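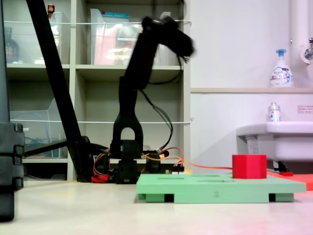
Figure 3. Black arm and red block at the green board.

4.2 Touch controls in Trumarance

Trumarance, the mobile RPG from Flindine, was a joy to study. We logged 1225 battles from 228 players, and the touch controls held up wonderfully even in the crowded Cernach raids.

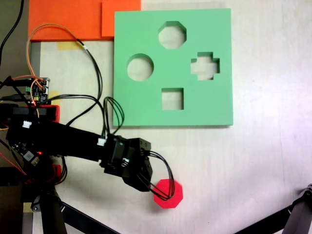
What thrilled us most was how fast new players dropped the on-screen stick and began tapping targets directly — many did so before leaving the Arroyo tutorial map. We asked players to talk us through that change. 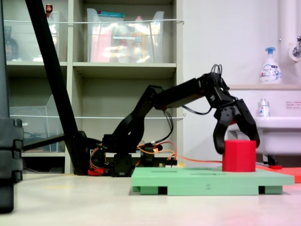
One player told us that the stick felt fine for walking, but tapping made every boss fight feel like her own! Others praised the large skill buttons, and we heard this from fans of turn-based games too.
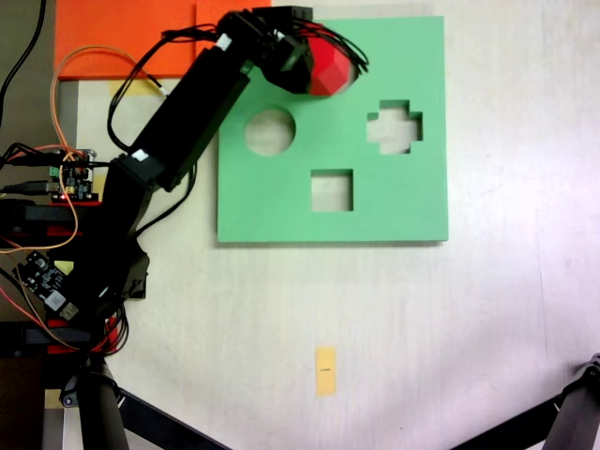 Did auto-battle spoil these results? We switched it off for all logged battles, so every skill came from a player's own tap.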